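Workshop notebook, December, about eight o'clock

Folding on the bed today instead of the long table, and I'm a convert! A plush blanket is so much kinder to thin cotton than a hard top. The cloth grips a little, stays where it's put, and you can smooth a hem without the whole thing skating off. Tia Pickering said this weeks ago and I didn't listen. Sorry, Tia.

Phúc's method for small printed garments, written down before I forget: lay it face down, find the middle by matching the side seams (not the hem, hems lie), pinch a narrow upright fold down the centre, then let both sides drop away from it. Lovely and quick once your hands have it.

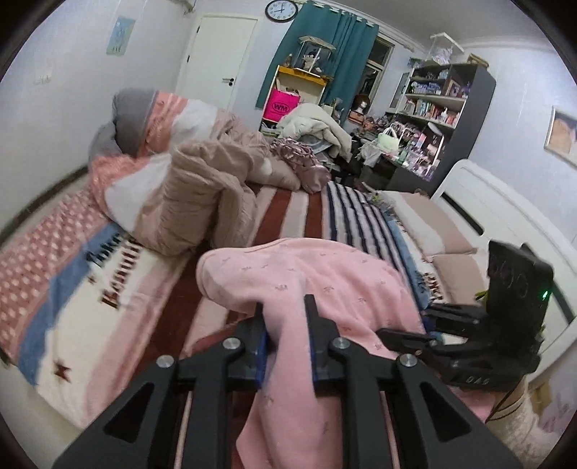
Rounded hems are still the fiddly bit. The curve wants to flip back on itself, and if you fold straight across you get a little ear sticking out at the corner. Oľga tucks the curve under first and then folds, and hers come out beautifully square. Mine come out square-ish. Four tries on the same piece and the last one was properly good, good enough that I left it out for Precious to see.

Things to sort:

Plain bedding for one session, to compare. I love the stripy blanket but pink on pale pink is hard to see when you're hunting for an edge.

Ask Yaa whether Drallau still do the soft folding boards, and what size.

Log is at 3,513 folds. Would be great to get past 3,739 before the break, and at this pace I think we can!

Sleeves next. Phúc has a trick for those as well and has promised to show me after tea.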